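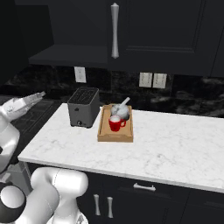 One of the engineers at the open day told us that if we wanted to understand what a robot finds hard, we should try to clear a breakfast tray ourselves with one arm and two fingers. We laughed, and then most of us spent the afternoon doing exactly that and being terrible at it.

Open Day at Skurkon: What We Saw and What We Tried
Robotics elective, Pondow, final project report
5 min read

Background

Our class had been writing small programs for wheeled robots since the winter, and by May we were good at making them follow a line of tape and pretty bad at everything else. The open day at Skurkon was our chance to see arms. We had never worked with an arm. The project was to go, take notes, try whatever we were allowed to try, and come back with one question we could test at school.

The whole demonstration we picked ran in a simulator called Zivley. Some people in our group were let down when they heard that, and I was one of them for maybe ten minutes. Then they let us drive. A simulated kitchen sounds like a video game, but the arm in it has joints that run out of travel, and things fall over if you bump them. You can also put everything back with one key, which we used a lot.

The demonstration

The kitchen has a white marble counter with a toaster on it and a wooden tray with a red mug. The arm is white with a two-fingered gripper. The job for the day was to take the mug off the tray and set it down on the open part of the counter, and leave everything else alone. That last bit is most of the job.

First they showed us the arm running by itself. A program picks a place on the mug to grab, plans a path for every joint, and checks the path for collisions before anything moves. On the big screen you could watch the planned path drawn as a thin line, with the arm following it a second later. It was slower than I had imagined and a lot smoother. Sometimes the planner gave up and said there was no path, and the engineers seemed to find those the most interesting – they would stop and turn the kitchen around to look for what was in the way.

They had a log from the week before up on a side screen. It covered 556 runs of the mug task with the objects starting in slightly different places each time, and the mug ended up standing on the counter in 257 of them. I asked if that was bad. The answer was that it was an old version of the grasp program, kept around so that they would have something to beat. I liked that they put it on a screen in front of visitors.

Driving it ourselves

After lunch we moved into a side room with the Kawaguchi controllers. That is just what everybody there called them, and I never found out where the name came from. It's a handle with a trigger. You move the handle and the gripper moves the same way, and the trigger closes the fingers. Everyone got a turn and then, if the line was short, another turn.

My first try I hit the tray. My second try I got the fingers on both sides of the mug and closed them on the handle by accident, so the mug swung around and tipped. What I had not understood until then is how much I was guessing about depth. The view is flat, so the gripper can look like it is right at the mug and still be way short of it. You have to switch cameras, and when you switch cameras, left and right don't mean what they did a second ago, and your hands have to catch up.

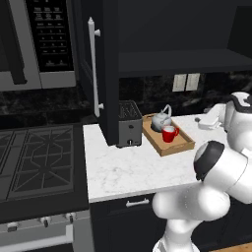

Fig. 2. The stove-side view in Zivley, with the gripper over the front edge of the counter.

I did better from this side. The tray is easier to judge when you can compare it with the edge of the counter, and I could come in low and straight over the front. Two people in our group were the other way around and hated this view. We wrote that down and it turned into our question.

What we tested at school

Skurkon let visiting classes use a cut-down copy of the kitchen for the rest of the term. It runs on the lab computers, with a mouse and keyboard in place of the handle, and it is choppy but it works. Our question was: does it help to be allowed to switch views, or is it better to stay in one?

Each of the 5 people in our group did the same number of tries, half with view switching turned on and half with it locked to whichever view that person liked best. Altogether that made 100 tries. A try counted as good if the mug was standing up on the counter at the end and still inside the time limit.

We expected switching to win easily. It did help us avoid knocking into the tray, and that showed up from the first session. But it cost time, and a lot of the switching tries failed on the clock with the mug still in the gripper. In the last session the two ways came out close enough that we don't want to claim a winner. We also got better at the whole thing as we went along, and since we did most of the locked tries first, that probably helped the switching tries look better than they should. Next time we would shuffle the order. Our teacher pointed this out before we did, so it goes in the report.

What we would change

– Shuffle the order of the tries.
– Save the path of the gripper as well as the result. We only kept pass or fail, and now we can't go back and see where the time went.
– Try a two-window setup with both views showing at once! We thought of it on the bus home and then didn't have time to build it.
– Ask for a longer turn on the real handle. Mouse and keyboard is a different skill.

What I got out of it

I went in thinking the arm was the hard part, and I came out wanting to learn about cameras. I have already signed up for the fall section and I want to do grasping, starting with things that have handles, because handles beat me. If your class gets the chance to go to one of these, go, and get in line for the controllers early.

Last updated: July 18, 2018

Comments

Guest
Was the time limit the same for both kinds of try? If switching takes a few seconds each time, then a longer limit might change your result completely.

Report author
Yes, same limit for both. We argued about that a lot. I think we should have recorded the time for every try and picked the cutoff later.

Guest
I was in the morning group and we never got to the side room :( Glad someone wrote it up. Is the school copy still working?

Guest
Handles beat me too. Go for the rim of the mug, one finger inside.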